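Skerus opens remote teaching program for household robot arms

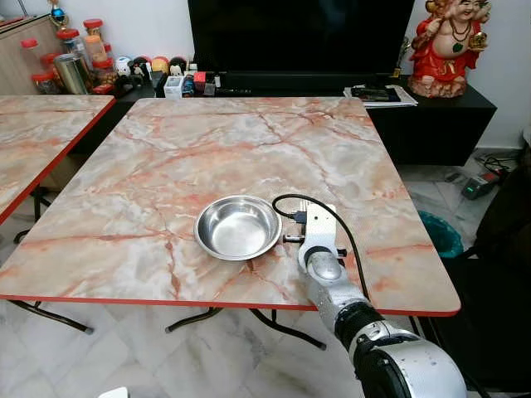

Photo: Skerus

SKISUVVILLE – Skerus said it will start teaching household tasks to robot arms by remote control in December, using furnished rooms in place of a lab floor.

Operators steer an arm through a task with a hand controller while its joint positions and camera video are recorded. The first set of tasks deals with bowls and other tableware on ordinary tables. The company collected 1,301 demonstrations during a trial period and plans to add 30 more tasks next year.

"A folding table at home is lower and lighter than a workbench, and operators have to learn that too," said Ronja Tangen, head of data collection at Skerus. "A new operator needs about 40 runs before we keep the recordings."

Control software for the program, called Zuseo, comes from Lehner. Idun Moen, who manages the project at Lehner, said the same software can also record tasks taught by moving the arm by hand.

Skerus is taking applications for operator positions in Skisuvville. Training is paid.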